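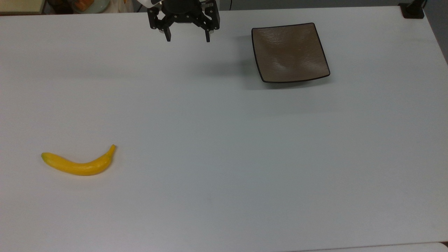
*Photo: Saron Wubshet*

Clearing a table takes a person no thought at all. At Vonoston, a small automation firm, the test version is a banana and a square plate, and the arm has to put one on the other.

Ida Kohlhase's team logged 1,487 tries at it by December. The arm does well when the fruit lies flat and the plate stays put. Turn the banana on its back or slide the plate, and the success rate drops. 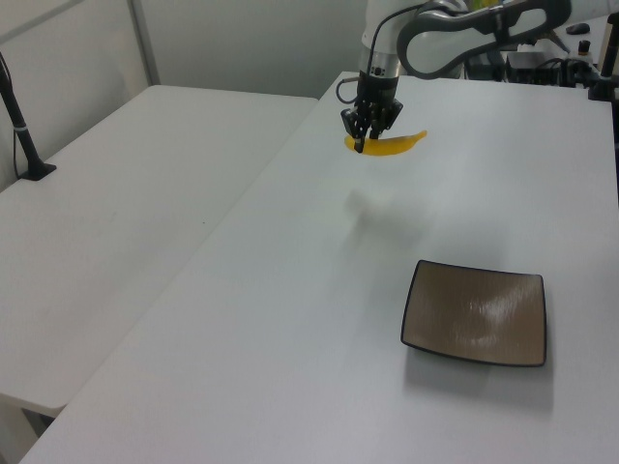

*The gripper at the banana, with the plate still empty.*

"People ask me when it will do their dishes," Kohlhase says. "I tell them we're working on fruit."

Shop floors are closer, in her view, as parts there arrive the same way every time. Kitchens don't work like that. Her next round of tests adds 30 household items, starting with cups. Spoons come later, and she isn't looking forward to them.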